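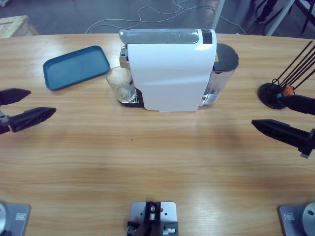 Lurken Opens Its Two-Arm Coffee Cell Setup Guide to Everyone

Ridgeway, 11/12/18 – Hi, I'm Catherine Shearer, and I look after the two-arm coffee cell at Lurken. Today we're putting our complete setup and care guide online, free to download, and I'm pretty thrilled about it! It's the same binder I use every morning (coffee stains and all), cleaned up so other shops can follow it.

The cell is a simple one to look at. Two arms face a capsule machine across a wood-grain table, with a tray and a glass cup between them and the water tank on the machine's right. Keeping it running nicely takes more care, and that's what the guide covers.

I start each day with the grippers open and empty. I wipe the fingers with a dry cloth, wiggle each joint by hand and look for play, and then check the bolts on both base plates. After that I run the arms through 20 slow moves with no cup in the cell. If a fingertip lands off its mark, I stop and redo the zero position before anything else gets touched.

The coffee machine has its own chapter, and it's the one people ask me for the most. Shift the machine even a little when you fill the tank and the arm will miss the spout, so we show how to lift the tank out and put it back while the base stays where it is. There's a section on glass cups too – grip force, where to set the fingers, and how to teach the pickup point again when you change to a different cup.

Fingers wear out, of course. We swap ours after 2,000 cycles, and the guide walks you through the swap in 90 minutes, including the test run. My first one took me a whole afternoon and I put the left set on upside down, so please read that page before you pick up a wrench!

Halura, our software for saving arm positions, gets an update today as well. You can now store up to 200 positions per cell and add a note to each one, something I've been begging our programmers for since January. Current customers get the update at no charge.

The guide and the Halura update are both on the Lurken support page now. If you try the steps on your own cell and something doesn't work, write to me through the support desk and I'll get it into the next version.

Media contact: Catherine Shearer, Lurken, Ridgeway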